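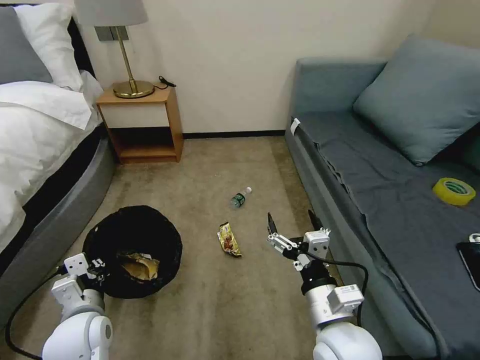 **Figure 3.** Compact bedroom with bed, sofa bed and bedside table.

### 3.2 Room layout and floor clearance

The smallest rooms in the survey hold two sleeping places on either side of a strip of open carpet. In the room shown in Figure 3 the bed stands to the left and the sofa bed to the right. The nightstand is an open cube placed against the back wall, beyond the head of the bed, and carries a table lamp on a round brass base.

Two features affect the floor area that can be used. The first is bedding overhang. A thick duvet which spills over the side of the mattress narrows the walkway at floor level, although the bed base itself does not move. Following Phùng, we therefore recorded clearance twice, once to the base and once to the lowest fold of the duvet. The second is the position of small items. The waste bin in Figure 3 is on the carpet close to the bed, and under the Tandik scheme it is coded as a movable obstacle.

Clearances were taken at 10 cm intervals along the strip, starting from the back wall. Rooms were entered as found and no bedding was straightened beforehand. Of the 100 rooms visited in December, 21 were left out of the analysis as their floor plans were incomplete. Lamp cables lying on furniture were noted but not scored.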